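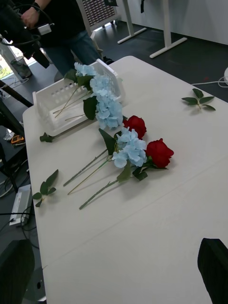

The owner of the flower shop in Totwood opened it with 3000 dollars and no experience. "I was an office clerk, I knew only how to answer the phone," she says. Now she sells mostly artificial flowers - blue hydrangeas in a white plastic basket, red roses, loose green leaves. Her mother did not approve. "She asked me who will buy a flower that has no smell."
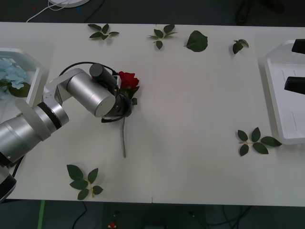
A red rose, still the most requested flower.

The first winter was hard, and she closed for 11 days in October to think. "I wrote down all my costs, and then I opened again," she says. She does not plan a second shop.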